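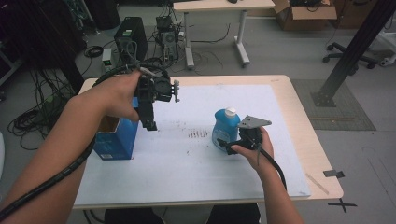

Cable rules for handheld gripper collection, what do you all enforce?

rnegi_ops
Posted Thursday, 9:12 am
We run two-handed demos with handheld grippers, tabletop tasks only, mostly boxes and bottles. I'm rewriting our station rules and stuck on cables. The draft says every cable gets spiral sleeve, runs back along the forearm, and leaves the table on the operator's side. It also says nothing loose on the floor within one step of the operator. Is that what other people do, or is it overkill?
Renu Negi, Werkum

palletjack
Not overkill. We had 603 episodes in one batch and threw out 263 of them. Most of the bad ones were a cable dragging over an object or pulling on the wrist near the end of a reach. Sleeve helps with snagging. It also makes the cable stiffer, so leave more slack at the elbow than you think you need.

Nektarios A.
I disagree on the forearm part. If you strap it to the arm, people start moving like the arm is in a cast. We let it hang from the gripper and drop off the near edge of the table. The rule is one line: the cable may not touch the work area at any point in the task.

rnegi_ops
I didn't say strapped. It just lies along the arm. But I see the point, I'll change "runs along" to "kept clear of the work area" and let the operator pick.

palletjack
Hanging is fine until somebody sits down. Ours caught on a chair arm twice.

Nektarios A.
Then put the chair outside the taped area. You do have tape marks, right? We use an X on the floor for where things go back after a reset and a strip on the table edge for the start position. Write down what each mark means. When I was at Lapointe we had 4 marks left from old tasks and new operators lined up on the wrong one.

tmw_bench
Adding one for the list: wipe or replace the board between tasks. A policy can pick up on smudges that stay in the same place. We swap ours every 375 episodes.

palletjack
I'd leave the smudges. Real tables are dirty. Vary the board instead of cleaning it.

tmw_bench
Varying it is fine, but then log which board was used. Most people don't.

rnegi_ops
OK, going in the draft: cable clear of the work area, chair outside the tape, old marks pulled up at task change, board ID in the log. Leaving cleaning up to the task lead for now. Floor cables stay at one step unless someone has a better distance.

Nektarios A.
One step from where? Measure it from the table edge and put a number on it.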